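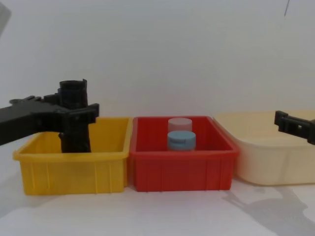

A yellow plastic bin.

The owner of Garcia, a secondhand toy and book store, started out with one folding table at a church sale. Eleven years on she has a lease, two part-time clerks and a back room she would like to see the floor of again.

"People think the hard part is selling," she says. "It's the sorting. A family drops off six bags in December and I'm still going through them when it gets warm."

She takes in around 700 items a month and puts out fewer than half. Puzzles are the slowest. Anything over 200 pieces gets put together on the counter before it is priced, usually by whichever clerk is on the register.

"I sold one with a piece gone in my first year. The customer drove 53 miles to bring it back. I gave her the money and paid for her gas."

Books are easier. She checks the spine, smells the pages and looks for crayon. Board books go for a dollar, and chapter books are two unless they come as a set.

Rent is her main worry. The store next door, Drivier, closed last fall, and the landlord has offered her the space for another 3000 dollars a month. She has not answered him.

"I'd love the room. But that's a lot of board books."

Asked what she won't take, she has the list ready: car seats, cribs, stuffed animals without tags, anything that needs a charger she doesn't have.

"And no more fondue sets. I don't know why they bring them to a toy store, but they do."

Garcia is open until six. Drop-offs are mornings only.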